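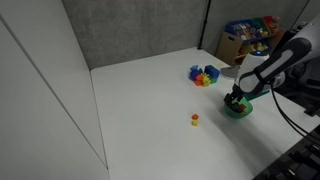 The bowl test on the block table, with the green bowl in the gripper.

How to compare two grippers on a block-and-bowl task

If you have one arm and two grippers to choose between, a set of toy blocks and a bowl will tell you most of what you need to know in an afternoon. This page sets out the method we use on our bench. The two grippers we last put through it were the Porik two-finger and the Kastby, which has wider pads and closes more slowly. The steps are the same for any pair that fits your wrist flange.

What you need

One arm, already calibrated
Both grippers, with the right adapter plates
Toy blocks in several colours, with no magnets in them
A light plastic bowl with a plain rim
A flat white table with something plain behind it
A kitchen scale

Setting up

Clear the table and put up a grey partition at the back. Our first runs were done with an open room behind the table and the vision software kept finding blocks on the far wall.

Fit the first gripper and enter its weight and centre of mass in the controller. Weigh it with the adapter plate and screws on. Our Porik came to 714 grams and the Kastby to 1,027 grams. If you leave the old figure in after swapping, the arm will sag or push upwards slightly, and you will blame the fingers for it.

Route the cable down the outside of the arm and leave a loop at the wrist. Turn the last joint by hand through its full range, in both directions, and check that the loop doesn't pull tight or drag on the table.

Set the tool centre point again for each gripper. Don't copy it across, even if the fingers look the same length.

Test one: single blocks

Spread the blocks out in a loose group, some of them touching. Run 30 picks with each gripper, using the same starting layout. Take a photo of the first layout and print it, so you can put the blocks back by eye.

Write down each result as a clean pick, a pick that moved a neighbour, a drop or a miss. A pick that moves a neighbour still counts as a success in our totals, but keep it in its own column. Wide pads do badly here and you will want to see it.

Test two: the small stack

Stand one block on top of another, well away from the main group. Ask the arm to lift the top block and set it down beside the lower one. Lower the gripper slowly for the last part of the approach. If the stack goes over before the fingers close, check the tool centre point before you record a failure.

Test three: the bowl

Put a few blocks in the bowl, grip it and lift it just clear of the table. Hold it there, then carry it across and set it down. Use the same blocks for both grippers.

Start with low force. We raise it in steps until the bowl no longer turns in the fingers, then write down that setting. Thin plastic will bend inwards before it slips, so look at the rim as well as the contact points. Stop if the wall starts to crease.

Speed matters more with a loaded bowl than with single blocks. We run ours at 110 millimetres per second for both grippers. Faster than that and the blocks slide to one side when the arm stops.

Logging the results

We keep the joint and force data in MacLeish and the tallies in a plain spreadsheet. Pirnavitz can read both, if you already use it for plots. Give each run the gripper name, the force setting and the layout number. Leave a column for notes and fill it in at the time.

Common problems

Gripper reports closed with nothing in it: the grip width limit is set too wide.
Bowl tilts on lifting: the load is to one side, or the fingers are too high on the wall.
Good results in the morning and poor ones later: wipe the pads with a damp cloth, let them dry and repeat the last ten picks.
Arm stops with a force warning on the way down: the payload is wrong, or the fingertips are touching the table. Raise the pick height by a millimetre and try again.

Last updated 7 October 2021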